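Steltham Shared Workshop, members' list
Subject: Re: Siting of the arm in the kitchen corner
Date: Sun 25 January

Dear members,

I write in reply to the message quoted at the foot of this one, concerning the bench position for the Jumus build.

The proposal is accepted subject to the following. The arm's base plate is to be clamped to the white table and may not be bolted through it. The plate must stand at least 20 cm in from the right-hand edge, so that the arm at full reach stays on the table side of the gap. The software limit on the shoulder joint should be set before power is applied, and the setting written in the build log where other members can find it.

Members have asked whether the arm may be used to pull the dark door open by its metal bar. This is not permitted at present. The gripper has been tested only on light objects, and the Hofstetter motor in the wrist has no brake. The matter may be raised again once the new wrist is fitted.

The emergency stop is to be mounted on the front of the table, within reach of a person standing. The power supply should go underneath, on the left, with its cable kept out of the gap.

The two marks on the table top may be used as rough targets when the arm is first calibrated. Please do not add others in ink. Removable tape is kept in drawer 23.

On behalf of the workshop office

> We should like to move the Jumus arm out of the main room,
> where it takes up a bench needed for other work. The kitchen
> corner has a flat table and a plain wall behind it, which
> ought to help the camera. We would need the space until
> September. The Villoner controller has 3 free inputs, so an
> extra stop switch is no trouble. Could the office please
> confirm where the base plate may go, and whether the door
> beside the table may be used for pulling trials? The view
> from the head camera follows. 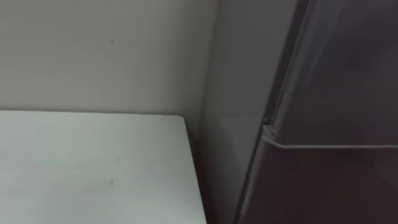 Hofstetter motors of that size drop as soon as the current is cut, so I would ask that the wrist be parked low before anyone presses the stop. Ours came down hard on the bench in September and bent a finger. A loop of cord from the elbow joint to the base has served us well enough in the meantime, and I can bring a length of it to the next open evening.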